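Textile Workshop Notebook – Cunadero Weaving Room
Entry: 15 January 2024
Entered by: Lovely Pangilinan
Subject: Madder dye trial on Jaterby wool, second bath

The purpose of this session was to repeat the madder bath from the previous entry with a lower top temperature. The first set of skeins came out browner than the sample card held by the Gokalura project, and Hinata Kuroda suggested that the bath had been allowed to climb too far before the wool went in. The same root powder was used, from the jar opened for the first bath.

Six skeins of Jaterby two-ply were weighed dry and tied loosely in figure-eight ties. They had been scoured and mordanted with alum last week and stored damp in a covered pail. One skein showed a greasy patch near the tie and was scoured again before use. It is marked with a knot of green cotton so that it can be told apart later.

The root was soaked overnight in tap water with a small amount of chalk. The liquid was strained through muslin and returned to the large enamel pot. Wool was entered at room temperature and the heat was raised slowly. The bath was held at 60 degrees Celsius for the full working period. On one occasion the reading reached 68 while the burner was being adjusted, and the pot was taken off the heat until it fell again. The burner knob is loose and does not hold a low setting. This was reported before the holiday and should be reported again.

Color at first lift was a pale salmon. By the second lift it had moved to a clear orange-red, much closer to the Gokalura card. The rescoured skein took the dye more strongly at the start, but the difference was hard to see by the end. Skeins were left to cool in the bath with the lid on.

Notes on rinsing: the first rinse water ran heavily colored, the second almost clear. No soap was used. Hinata Kuroda recommends a bran rinse for the next set, and I have no objection provided one skein is kept back without it.

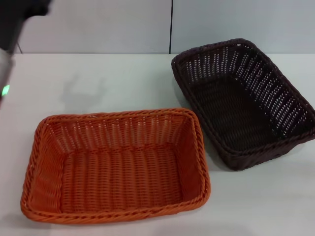 Lovely Pangilinan

Storage of finished yarn was also discussed. Open weave sides let air reach the skeins, and a thick, rounded rim does not catch the ply as the old wire trays did. Orange will be used for madder and dark brown for walnut. Undyed stock remains on the Zapata shelves in paper wrap. Skeins must be fully dry before they are put away, and each must carry its tag on the tie end.

Two questions remain open. The first is whether the chalk made any difference, as our tap water is already hard – a bath in distilled water would settle it. The second is light fastness. A short length from each skein has been wound on card, half covered with foil, and placed in the south window. The cards are to stay there until May and should not be moved for cleaning.

For the next session: weigh the remaining root, strain and keep the exhaust bath for a pale second dip, and ask about the burner knob.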